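**To:** assembly-cell list
**Date:** 28/06/2021
**Subject:** Re: Second cell – what do we ask for in the budget?

Munther Nassar wrote:

> Before I put the numbers in for next year I need one list from everybody. At the moment I have three different versions of what the second cell needs. One has a new arm, one has a used arm and a new controller, and one has no arm at all and just more fixtures.
>
> Also, can somebody tell me if the finger pads count as tooling or consumables? Finance have sent that line back twice.
>
> The quote from Fulla runs out soon and I would like to either accept it or let it go.

Munther,

Pads are consumables. The finger bodies are tooling. If they go on the same line it will come back a third time, so please split them. I have put 100 pads down for the year, which covers both cells and leaves a few for trials. If the second cell slips past February we can halve that.

On the arm, I would go with the used one and the new controller. The Drelen arm we looked at has had its joints serviced and the paperwork is in order. What I would not do is take the old controller with it to save money. We would be keeping two sets of spares and two sets of backups, and the person who looks after the first cell would have to learn the older one from scratch.

I know the fixtures-only version is the cheapest, but most of the work on the gear carriers is done in the fingers and not in a fixture. The plate has to be picked up with its gears already on the pins and kept level, and a fixture does nothing for that part of the job.
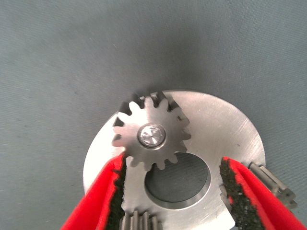
The money I would defend hardest is for the fingers. We have one good set and no spare. If one gets bent, the cell stops until Biltoreck can make another, and their lead time is six weeks at the moment. I have asked for 3 sets in total – one on each arm and one on the shelf. They will do a better price if we order all of them together, but they want the drawing frozen first. I have two small changes to make to the pad seat and can send it back to them once those are done.

Things I have left off on purpose:

- A second camera. The one we would move across is good enough for finding the carriers, and we can ask again if it isn't.
- The tool changer. Nice to have, but both cells will be running the same family of parts for the first year.
- Extra guarding on the aisle side. I think this belongs in the building budget. Please check before you take my word for it.

As for Fulla, the only items I want from that quote are the bench and the cable tray. The rest is padded out with install days we can do ourselves. Ask them if they will hold the price on those two lines. If they won't, let it go and we will build the bench in the workshop.

One more question, for anyone on the list who was here when the first cell went in. I have 264 hours in the old plan for setting up and proving, and I can't tell if that included writing the programs. If it did, the second cell should need a good deal less. If it didn't, I need to add to my figure before Munther sends anything up.

And to whoever asked about the ex-Honda conveyor – yes, it is still for sale, and no, I don't think it fits. It is too wide for the bay unless we move the compressor.

I'll put the split list in the shared folder tonight under the cell 2 heading. Please change the figures in that copy and not in your own.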